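Review: Urnow two-finger gripper kit, printed version, after one winter of toaster work
Posted Dec 23, 2025

The fault first. With stock firmware settings, the Urnow gripper does not release when the servo stalls. It holds position and keeps pulling current until the supply trips or the servo case softens. Ours did the second. I smelled it before the log showed anything, and by then the output gear had two flattened teeth.

The kit came from Sendside with printed parts, fasteners and a servo. Assembly took one evening. The pin joints needed reaming, the bracket screws bit cleanly, and the linkage closed square on the first try. I have no complaints about the mechanics. Parts printed later on our own machine in Lumbao filament fit the same screws.

The task is bread into a two-slot toaster and out again, with the toaster unplugged at the wall. Please keep it unplugged. A metal screw head on a finger joint and a live heating element are a bad pair, and the manual gives this one line on page 14.

The stall happened on extraction. One finger caught under the metal lip of the slot, the arm kept lifting, and the toaster came up with it. The controller reported a position error and did nothing with it. The default stall timeout is 2000 ms, which sounds short, but the timer restarts every time a new target arrives. A policy or a teleop rig sends targets constantly, so the timeout never expires. I reproduced this on the bench in 9 out of 9 tries with the fingers closed on a block of pine.

What fixed it here:

Move the stall timer out of the command handler so new targets cannot reset it.
Cap torque at the lowest value that still holds the bread. The stock cap crushes it anyway.
Put a fuse on the servo line. The kit ships without one.
Tape down the cable slack before the first run – a loop of it snagged our toaster once in February.

Urnow support answered in 6 days and agreed about the timer. No patched release has been posted. The replacement servo was covered, the shipping was not.

I would buy the kit again for the linkage. I would not run it unattended on the firmware it ships with, and I would not give it to a class until the fuse is in the box. Our gripper and the two-slot toaster, with the green cutting mat beside it:
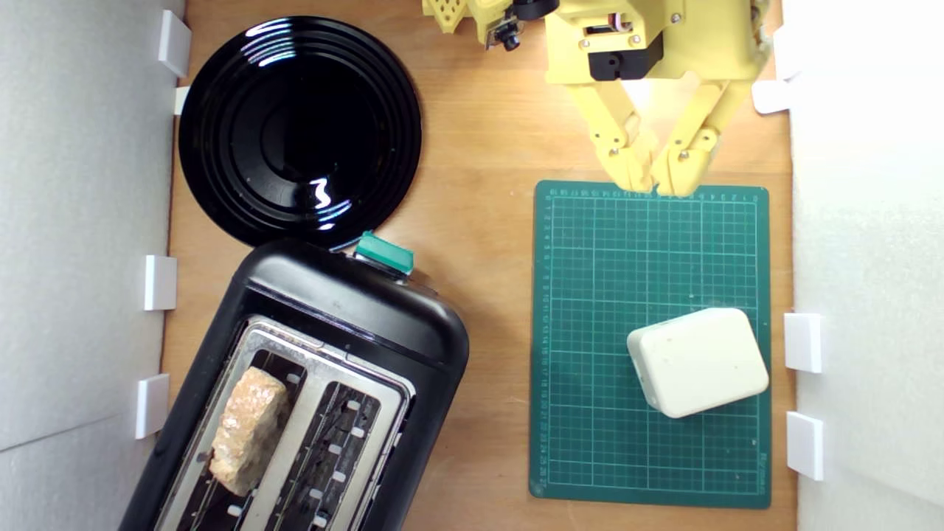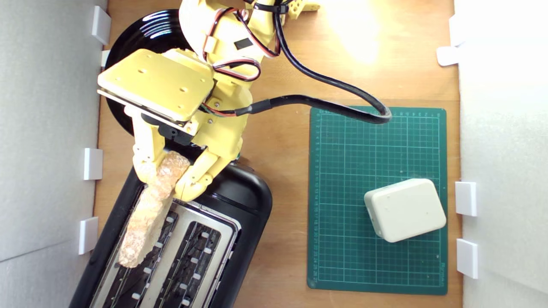 Carkton: Same timer bug on the older board, so it has been there a while. Check the return spring in your servo bracket too if yours has one. Mine hid a second stall for weeks, and the torque cap alone did not catch it. Does your fuse sit before or after the capacitor?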